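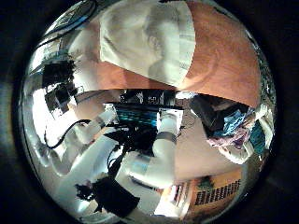

Returning a mirror-finish garden sphere bought as part of a set
Posted in Home and Garden Purchases, 01/07/2022

I am writing to request guidance on a matter concerning the return of a decorative item purchased from a retailer named Skolten. In October of last year I ordered a garden set under the product name Hollen, consisting of a low stand and a mirror-finish gazing sphere. The set was priced at $200 and was delivered to my residence in a single carton. The stand arrived with a bent leg. The sphere arrived without any fault that I could identify.

I notified Skolten in writing within six days of delivery and requested a replacement stand. The retailer replied that the stand is not sold separately and that the entire set must be returned before any refund can be issued. I was further informed that I would be responsible for the cost of shipping, which the carrier has quoted at $30 owing to the weight of the carton. The retailer's terms of sale state that "items found to be defective upon arrival will be repaired, replaced or refunded at no cost to the customer." They do not address sets.

I have since kept the carton, the packing material and all correspondence. I paid by credit card. I would be grateful for advice on the following: whether the retailer may require the return of the undamaged part, and whether it may charge me for shipping in light of the wording above. I would prefer to keep the sphere if a partial refund can be arranged.

Mio Honda

Kubo
Contributor

The terms you have quoted form part of your agreement with the retailer, and I would rely on them first. The wording refers to "items." A set sold under one name and at one price would ordinarily be treated as one item, and on that reading the retailer is entitled to ask for the whole set back before it issues a full refund. The same reading works in your favor on the second point. If the set is the item, then the set was defective upon arrival, and the refund is to be made "at no cost to the customer." A shipping charge of $30 is a cost to the customer.

I recommend that you write to the retailer again and include the following:

Your order number and the date of delivery.
The date on which you first reported the damage, with a copy of that message.
Photographs of the bent leg and of the outside of the carton.
The sentence from the terms of sale, quoted in full.
A statement of what you are requesting, with a reasonable date for reply. I would allow 16 days.

With regard to keeping the sphere, a partial refund is a matter for agreement between you and the retailer. Many sellers will accept such a proposal on heavy goods, as the return shipment is expensive for them as well. State a specific amount. A request for "something off the price" tends to produce a long exchange of messages and a store credit.

Should the retailer decline or fail to reply, contact the company that issued your card and ask about its procedure for disputing a charge for goods that arrived damaged. Time limits apply and they differ from one issuer to another. As your purchase was made in October, I would make this inquiry now and send the letter at the same time. Please do not discard the carton in the meantime.

Rules on consumer sales also differ by state. The consumer protection office in your state can tell you whether any additional right applies to a purchase made online.

Skeltard
Member

Have you considered having the leg straightened? A local metal shop may do this for a small fee and you could ask the store to pay it. I had a birdbath stand repaired in this manner and it has been satisfactory.

Mio Honda

Thank you both for your replies. I have sent a letter to Skolten along the lines suggested, requesting a partial refund of the set price and permission to keep the sphere, or in the alternative a prepaid shipping label for the full set. I have also left a message with the card company. With respect to the repair, the leg is bent at the weld and I would hesitate to place any weight on it afterward, but I will ask for an estimate.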